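Dolora Home Skills Program
Progress report to the Sistov Fund
Jan 29, 2018

With this report we inform you how the first part of the program has gone. The grant is used for teaching daily household work to newly arrived adults who live in the Zemura Street flats. At present 17 participants are enrolled, and almost all of them come regularly.

We have finished the units on laundry and on ironing. The unit on folding took longer than we planned, as many participants asked to repeat it. The flats have little table space, so we teach folding on the bed. Participants learn to press the garment with both hands before it goes to the cupboard. 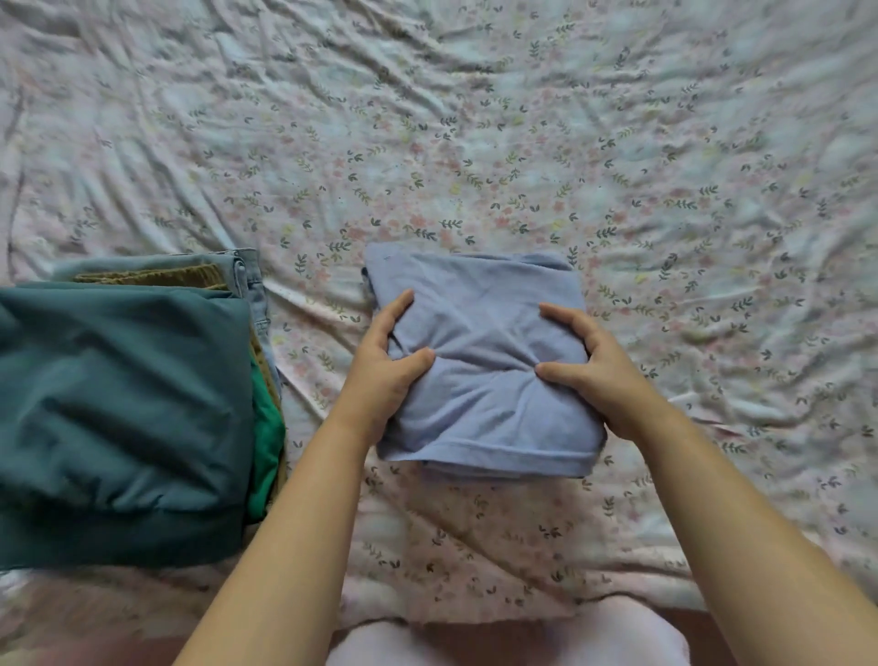
Smoothing a folded light blue garment on a flowered bed sheet.

The cost of laundry supplies was $68, which is under the budget line. We would like to move the remainder to the kitchen unit, if you agree with it. For this unit we have also printed 200 instruction cards, with large letters and simple drawings.

One difficulty must be mentioned. The dryer in the shared laundry room was out of order for 4 weeks, and we had to change the order of the lessons. It is now repaired.

The kitchen unit will start in March. We will send you its lesson plan before the first class.

Woldegiorgis
Program coordinator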